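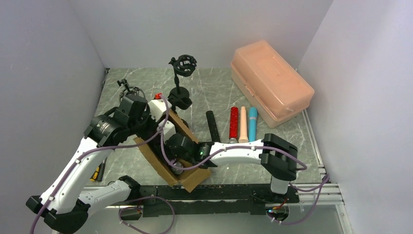 Dos brazos robóticos sobre suelo gris veteado.

Blog > Temporales y prevención > Visitas
Imprimir | Enviar por correo
25 de diciembre de 2019 | Por Tracey Tindall

Vuelta rápida de Bonville, escribo esto en el tren antes de que se me olvide. Jornada de puertas abiertas en Pluken, los de las persianas anticiclónicas. Tres horas, mucho ruido, café malo.

Primero la nave de corte. Aluminio en bobina, todo a medida. Nos repartieron tapones para los oídos y aun así, a gritos. Nikau Harawira, el jefe de planta, va deprisa y no espera a los rezagados. Apunté lo que pude: 1.768 paneles salidos en abril, su mejor mes, porque la gente de la costa encarga antes del verano. El que llama con el aviso ya puesto se queda sin nada, palabras suyas.

Luego el banco de impacto. Lo mejor de la visita. Un listón de madera disparado contra la persiana, tres veces, en sitios distintos. El panel modelo Bae se abolló pero no se abrió. El antiguo sí, por la guía lateral. Ojo con eso: casi todos los fallos que enseñaron venían del anclaje y no de la lama. Tornillo corto, pared mala, y adios persiana.

Precios. Una casa normal con instalación, 3.000 euros. Caro, ya. El kit suelto de anclajes Trastitz, 49, y ese sí me lo traje. Pregunté si vale para ladrillo hueco. Que sí, con taco químico. Lo probaré en la ventana de la cocina y ya contaré.

Faltó tiempo para las puertas de garaje, que era a lo que iba medio grupo. Harawira prometió mandar la ficha por correo, de momento nada.

Para quien vaya a la próxima: zapato cerrado obligatorio (a dos los dejaron fuera), aparcamiento escaso, y llevad las medidas de los huecos apuntadas, que te hacen el presupuesto alli mismo.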